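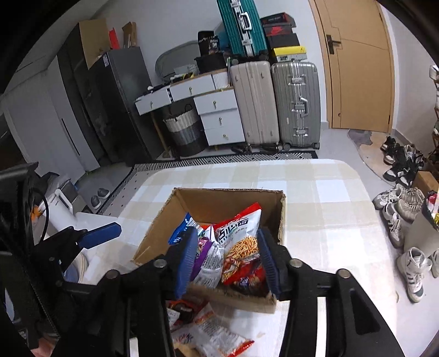 Part 2: Setting up your stall kit at home

Right, you've unpacked everything and you've read the bit about the card reader (if you haven't, go back, it'll save you a headache). This part covers the stock list and the cash float, and making the Adono app and the Oltton label printer talk to each other. I do mine at home on the Sunday before a fair, with the radio on, and I'd say give yourself an afternoon the first time. I last went through every step on Sun 18 September and it all still matched what's on the screen.

Before you start

You'll want your phone charged, the printer plugged in, one roll of labels and your float tin. A pen too! I always forget the pen.

Note: the older Oltton printers have a switch at the back and the newer ones have a button on top. Both work the same way after that.

Setting up the stock list

1. Open Adono and tap Lists, then New list. Give it the name of the fair. I used to call mine things like "stock new" and "stock new new" and I do not recommend it.

2. Choose Small goods when it asks what sort of stall you run. You can change this later, but it clears your prices when you do, so it's worth getting right now.

3. Add your lines one at a time. A line is one kind of thing at one price, so three flavours of the same crisps at the same price can all go in together. Keep the names short (the label only takes so many letters and then it just stops, mid-word, which looks daft on a shelf).

4. Put in the price with the pence, even if there aren't any. If you type 2 the app reads it as two pence. It has to be 2.00.

5. Tap Save at the bottom. There's also a tick at the top which looks like it saves and only closes the keyboard.

Caution: the free version of Adono holds 600 lines across all your lists, old ones included. When it's full it doesn't warn you, it just quietly drops whatever you add next. I was on 504 by July, and that was with plenty of fairs I'd finished with, so clear out the old ones now and then.

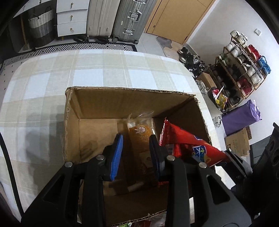

Open stock box on the table, ready for the list.

Pairing the label printer

6. Switch the printer on and wait for the steady green light. Flashing green means it's still thinking.

7. In Adono, go to Settings, then Printers, then Find. Yours should pop up with a number after it. Tap it once and leave it alone, as a second tap cancels the whole thing.

8. Print a test label. If it comes out blank, the roll is in upside down. Take it out, flip it over and close the lid until it clicks properly.

9. If you get error 51, don't panic. It only means the lid isn't shut. (I spent an entire evening on this one, and in the end I rang Seidu Zakaria, who has the stall next to mine at the Gyamfi hall. He told me to lean on the lid. Fixed!)

Note: keep spare rolls out of the sun. They go grey and then you can't read a thing.

Setting the float

10. Count your tin before you open the Float page, and write the total down on paper first.

11. Type the total in and tap Lock. Once it's locked you can't change it until you close the day, so check it against your bit of paper.

12. If you split your change between a tin and a bum bag, put in both together as one amount. The app has no idea where you keep your money and doesn't need to.

Caution: don't lock the float the night before if you're the sort to raid it for milk. I am, so I leave steps 10 to 12 until the morning of the fair.

If you also use Caremine for your bookkeeping

There's a Link button under Settings, and it'll ask for the email address you signed up with. Do this after your list is saved. If you link first, you get an empty list over there as well as a full one, and then you have to delete the empty one by hand on both sides. Closing the day and sending your totals across is in Part 3.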